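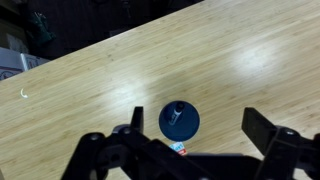

Bamboo table, overhead light, a lot of glare.

1/ I have used the photo app Skesico on my phone since March and I want to write down what I learned. English is my second language, so please forgive small mistakes.

2/ First, the price. The free version lets you save 50 pictures in a month. After this it asks you to pay. I paid for one year. I do not regret it, but I would prefer to pay one time only.

3/ The film looks are the best part. There are 59 of them and I use four. My favorite is Clamholm, which is a little cold and has soft grain. Ekine is too orange for skin, but it is good for bread and old walls.

4/ Please be careful with the grain slider. On the small screen it looks gentle. When I printed a picture at the shop, the grain was so strong that my aunt asked if it was raining.

5/ Hala Sfeir asked me how to turn off the date stamp. Go to Settings, then Output, then Marks. It is strange that it is not inside the camera menu. I also searched for a long time.

6/ The app keeps the original only if you choose "Keep both." This is off when you install it. I lost the originals of 239 pictures before I noticed. Turn it on the first day!

7/ Batch editing works well up to 120 pictures. With more than that, my phone becomes warm and the app closes. Jihad Aoun has a newer phone and he has the same problem, so I think it is the app.

8/ Compared to Tunstall, which I used before: Tunstall opens faster and has a better crop tool. Skesico has nicer colors and no advertisements. I kept both for a few weeks and then deleted Tunstall.

9/ The July 2024 update moved the share button to the top left corner. I am still pressing the old place, and there is now the delete button. At least it asks you before deleting.

10/ If somebody knows how to copy my own looks to a second phone, please write to me. The help page mentions a backup file but I can't find where it is saved.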